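Subject: Re: [rinirthorpe-mending] Cukberg cloths, worth the money?

Afternoon all,

Replying in line, as I seem to be the only one on the list who isn't keen.

> I've been using the Cukberg cloths since December and I'm completely
> converted. They feel just like suede, they come up lovely on glasses
> and brass, and they fold flat in a drawer. If we ordered as a group
> from the Stolton shop we'd get the trade price. Shall I put us down
> for a big box?

Please don't put me down for any until I've heard a bit more.

> They feel just like suede

So does the lining of my old slippers. "Feels like suede" tells me how the top was finished and nothing about what it's made of. I asked in the Stolton shop whether they were leather, cotton or something out of an oil well, and was told "it's a special blend". I've bought special blends before. One of them melted on the iron.

> they come up lovely on glasses and brass

On glasses, fine, I'll believe you. On brass I'd like to know what happens after the third or fourth wash, when the polish has got into the cloth and stayed there. My old Tak ones went stiff at the corners and I ended up using them under plant pots. Has anyone had a Cukberg through the machine more than a couple of times? What temperature, and did it keep its shape?

> they fold flat in a drawer

Mine doesn't. I was given one to try and left it out on the green table, where it sat with a crease in one corner and no two sides looking the same length. I'm not saying it matters for wiping things. It matters a good deal if, as was suggested last month, we mean to cut them up for needle cases and scissor pouches. You can't cut a straight pouch from a piece that won't lie square, and by the time you've trimmed it you've paid for a fair bit of waste.

> we'd get the trade price

The big box is 164 cloths. There are not that many pairs of glasses in Rinirthorpe. I know it works out cheaper each, but it's only cheaper if we use them, and we still have most of the felt from the last bargain sitting in the cupboard under the stairs.

What I'd suggest instead is that whoever has one already washes it twice, dries it flat, and measures it before and after. Write the numbers down, please, "seems all right" is how we ended up with the felt. If it comes out within half a centimetre I'll stop grumbling and take six.

Also, does it fray? The edge on mine looks cut and left. I've not pulled at it yet because I was hoping to give it back.

 The shop calls it "honey". I'd call it tan going on brown, and it'll show every spot of oil, which seems an odd choice for a polishing cloth.

Happy to be proved wrong, but I'd like it done with a tape measure.

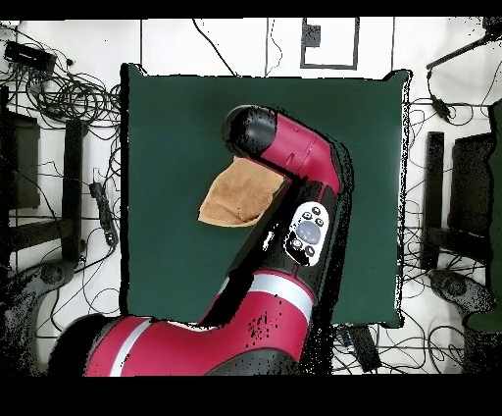
*The cloth on the green table, crease at the lower right.*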